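## 4. Equipment planning and cost

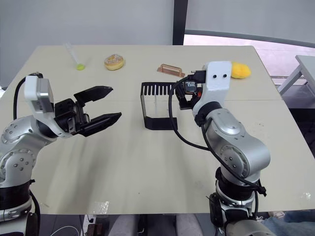 The budget for the Floltwood bench was set before any of the tasks were chosen, and this shaped most of what follows. Purton had costed its earlier bench as a single purchase: two arms, two grippers, one table and a computer. Spending on anything else came out of general lab funds and was not recorded against the project. We wanted a figure that another group could plan from, so we kept one ledger for the whole bench and entered every item in it, down to tape and sponges.

### 4.1 What was counted

The ledger ran to 114 lines by the end of the project. We sorted them under four headings: arms and grippers, sensing and computing, fittings, and task objects. The bench carries two arms, one on each side of the table, working over a shared area in the middle. Figure 3 shows it with both arms mounted and several task objects on the table, among them a black wire rack, a dropper with a yellow-green bulb and a doughnut with sprinkles.

**Figure 3.** The two-arm bench at Floltwood with task objects on the table.

Arms and grippers took the largest share of the money, as expected, but only a small share of the ledger lines. Most of the staff time spent on buying went on fittings and task objects. A gripper order needed one quotation and one signature. Cables, by contrast, were bought on nine separate occasions, mostly because the lengths first ordered did not allow for the full reach of the arm.

### 4.2 Buying, leasing and spares

We compared three routes: outright purchase, a lease over three years, and a shared bench split with the Donby site. The lease was the cheapest in the first year and the dearest by the third. The shared bench looked good on paper, but it depended on moving the arms between sites twice a year, and each move would have meant mounting and calibrating them again. We put the lost time at 21 working days a year and dropped the option.

Purchase was chosen, with a separate line of £2,000 for spares. This covered gripper fingers, cables and one replacement wrist camera. Gripper fingers were the item most often replaced. We would now hold two full sets per arm from the start, as delivery was slow and the bench stood idle twice while we waited.

### 4.3 Task objects

Task objects are often left out of published costs. We set aside £1,000 for them and spent slightly less. Hard items such as racks and trays last well and can be treated as a one-off cost. Soft or thin-walled items are better treated as consumables. Droppers and sponges were bought in packs, and we advise buying all the packs needed for a study in one order. Our second batch of sponges was a little thicker than the first, and the grip width had to be set again.

### 4.4 Room and services

The room costs were the hardest to estimate. The quotation from Fitzgerald for the arms said nothing about power, network points or floor loading, and these had to be settled with the estates office after the order was placed. Two extra sockets and a network point were fitted in December, which delayed the first trials. Window blinds were added to the ledger later, when we found that strong daylight affected the wrist cameras.

For planning purposes, we suggest that groups fix the position of the table before ordering anything else. Cable lengths, sockets and lighting all depend on it. Our own order form, revised after this work, now asks for a floor plan on the first page. The full ledger, with prices and delivery times, is given in Appendix B.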